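Small Tables, Caps and Bags: quick tips from the Landthorpe page

Posted August 29, 2023

Short one today, too much on. Mostly small tables and what to do with them, then caps, then bags, because that's what the mail has been full of since April.

Small square table first. The kind that ends up beside a chair and collects everything. Mail, pens, keys, half a roll of tape. Clear the lot off. All of it, onto the floor if you have to. Wipe it down with warm water and a drop of dish soap, dry with an old tea towel. Marble-look tops show streaks something awful so dry it properly, go round the edge too, crumbs sit under the lip.

Then put back less than you took off. Tissue box, yes. Caddy for paper bits, yes. One shallow tray in the middle for whatever gets dropped there at the end of the day. A little lidded pot for the fiddly stuff (hair elastics, safety pins, the spare button that came with the cardigan). Flowers if you like them, off to one side so you can still put a cup down. 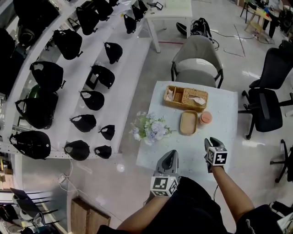

Wicker goes with wicker. Caddy and tissue box in the same weave and the whole table looks sorted even when the caddy is stuffed. Put them at the back, low things in front. If you've got them the other way round you'll be reaching over the tissues forever and knocking them off.

Dusting wicker: dry paintbrush, a 2 inch one, cheap. Work along the weave and not across it or you'll snag. Every couple of weeks is plenty. Vacuum with the brush head if it's really bad. Don't soak it. I soaked a Bosik basket once and it dried the shape of a potato.

Fake flowers. Leaves hold the dust worse than the petals. Cool hairdryer outside on the step, then a barely damp cloth on each leaf. Pale blues and mauves go grey so slowly you dont notice till you put them beside something new. Test the cloth on one petal at the back first, some dye runs. Spread the stems out a bit after, they flatten if they lie on one side.

Trays. Rounded corners are easier to wipe than square ones, get those. When it's full it's full, empty it, do not buy a bigger tray.

Chairs get pushed in when you leave the table. Not a tip really but it's half of what makes a room look tidy. Casters want the hair pulled out of them now and again, seam ripper does it in a minute. Upholstered seats, go over with a rubber glove, slightly damp.

OK caps. Everybody's hall has a heap of them. A shelf beats a hook for caps, hooks leave a dent at the back. Line them up with the brims facing out at a bit of an angle, same way all along, and you can grab one without pulling the rest down. Darks together. If they're nearly all black, put any other colour together at one end so you can find it. 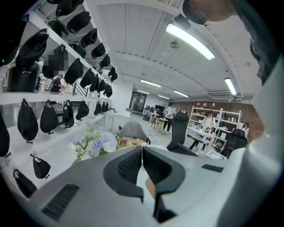 Use the underside of the shelf as well. Free space and most people leave it empty. Row of screw-in hooks, drawstring bags hung by the cords. Swim gear in one, gym shoes in another, library books, the soccer stuff. Biggest mistake is hooks too close together, the bags bunch up and you can't see which is which. Leave a hand's width between. If the bags are all the same colour tie a scrap of ribbon on each cord, different colour per kid.

Washing drawstring bags: inside out, cold, knot the cords together first or one will vanish up the chanel. If it's gone already, safety pin on the end and work it back through. Hang to dry, no dryer.

Washing caps: not in the dishwasher please, I know what you've read. Bowl of cool water, bit of Bright wool wash, old toothbrush on the sweatband. Rinse, press in a towel, dry over an upturned bowl so it keeps the shape. Black ones dry in the shade, sun turns them brown at the crown.

White shelves mark from black fabric. Eraser sponge, light pressure. Fomon spray cleaner works too but leave it 2 minutes before wiping, and do the brackets while your at it.

Next time: pot lids, and the drawer under the oven.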